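Clothing labels should say how long the thing will last

I mend clothes for other people two evenings a week, and most of what comes in isn't old. Knees are gone, seams have opened, cuffs have stretched out past any use. The owner nearly always starts with an apology, as if they had been careless. Most of them haven't been. They bought something that was made to be worn a few times and they wore it more than that.

My argument is simple. A label on a shirt has to tell me what fiber it is and how to wash it. It should also have to tell me how many washes it was tested for. A number, printed in the same size type as the fiber content, on every garment sold new.

We already accept this kind of number on other goods. Light bulbs come with hours. Tires come with a wear rating. Paint cans tell you how much wall they cover. None of these numbers is perfect and everyone knows your own results will differ, but they let a person stand in a store and compare two items. With clothes all you have to compare is price, and price is a poor guide. I have taken in a coat from Skarnedine that cost $600 and had a lining coming away at both armholes after one winter. I have also had plain cotton tops from Kerslake, sold in packs of 4, that came back only to be let out for a bigger child.

Children's clothes are where the present system does the most harm. A child is in one size for a few months. Parents reason that there is no point in paying for something sturdy, and makers reason the same way, so the clothes get thinner. But a small shirt that lasts can go through three or four children. My sister's kids and mine shared a single drawer for years, and the pieces that made it to the last child were the ones with bound necklines and double-stitched hems. We didn't pick them for that. We found out by using them.

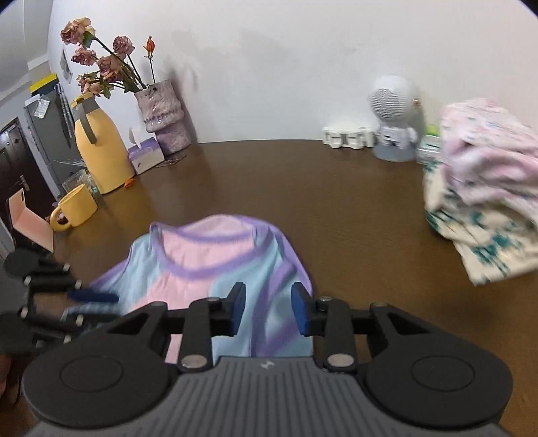
Pastels are harder to pass down, as every stain shows.
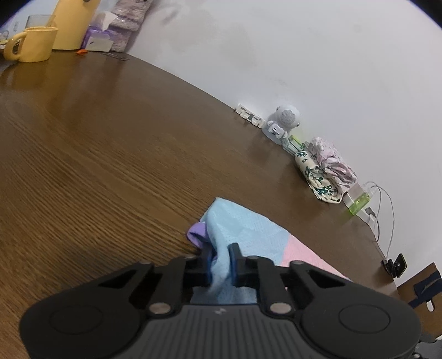 Aroha Lockyer wrote to me after I made a shorter version of this case in our neighborhood newsletter, and she disagreed with most of it. A wash number, she said, would be tested by the maker, in the maker's own machine, with the maker's own idea of what counts as worn out, and it would end up meaning as little as "one size fits most." She also thought it would push small sewing businesses out, as they can't afford a test lab and the big chains can. Her own preference is a repair guarantee: if a seam goes within two years, the store fixes it or pays someone who will.

I take the point about small makers, and I would leave out anyone selling fewer than 543 pieces a year. The exact cutoff can be argued over. That one happens to be what a woman I used to sew with sold in her best year, and she certainly had no lab.

On the testing I don't agree. The test has to be a common one, run the same way for everybody, with samples pulled from store shelves. That costs money. It would cost the chains very little per shirt, and they would pass it on, and I would pay it. A shirt that costs a bit more and says 60 on the label is a better buy than a cheaper one that says 12. Right now I have no way of knowing which is which until the elbow goes.

The repair guarantee is a good idea and I would like to see it as well. My worry is that people won't use it. Sillano has offered free seam repair for years, and in all my evenings of mending Sillano seams I have met one customer who knew about it. She had lost the receipt. A number on a label asks nothing of anyone. It is there when you buy the thing, and still there when you give it away.

Secondhand stores would gain too. Ours put out 853 items in December and the people sorting them had to judge each by feel. They are good at it, but they get it wrong, and a thin sweater on the rack takes the space of one that has years left. With a wash number they would at least have a place to start.

I don't expect the chains to volunteer. Prolereo printed a durability grade on its work pants for a while, then dropped it, and the pants I see from them now wear through at the pocket corners. I still have an older pair with the grade on the waistband. I've patched one knee, and the other is fine.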